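From: Madalena Mendes
To: clirow-list
Subject: Re: [clirow] Print or web for the regional food guide?

Armindo Caldeira wrote:
> We have 67 listings for the Castico guide and I still can't decide
> whether to print it. The last one sat in boxes at the tourist office
> until February. Has anyone here gone web only, and did the
> restaurants mind?

Hi Armindo, and hi all,

Yes! We went web only with the Igwe guide, and I'd do it again tomorrow. The restaurants did mind at first (they love having a copy by the register), so we ended up printing a folded map with just the names, addresses and a short link. It fits in a back pocket and people really do pick it up.
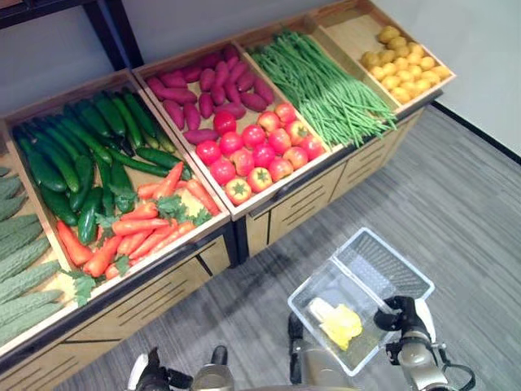

The part I enjoyed most was being able to fix things. Three places changed their hours in the first month, and one moved across the street, and I had all of it updated before lunch. With the old magazine we would have been apologizing for a whole season.

Two things I'd push for. Let the cooks talk! Our most-read pages are the long chatty interviews, far ahead of the "where to eat" roundups. And get your writers to visit at 4 in the afternoon, when the kitchen is quiet and somebody has time to sit down with them. 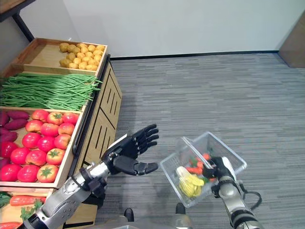

On translation, we do Portuguese and English and keep the dish names as they are, with a short explanation the first time. Prorkesico tried translating every dish on their site and the menus stopped matching what visitors saw on the wall, which made ordering pretty confusing.

I'm happy to send you our listing template and the letter we used to ask restaurants for their details. It's three pages and you can cut it to pieces. Are you keeping the wineries in the same guide, or giving them their own section? I'd love to see a draft either way.

Madalena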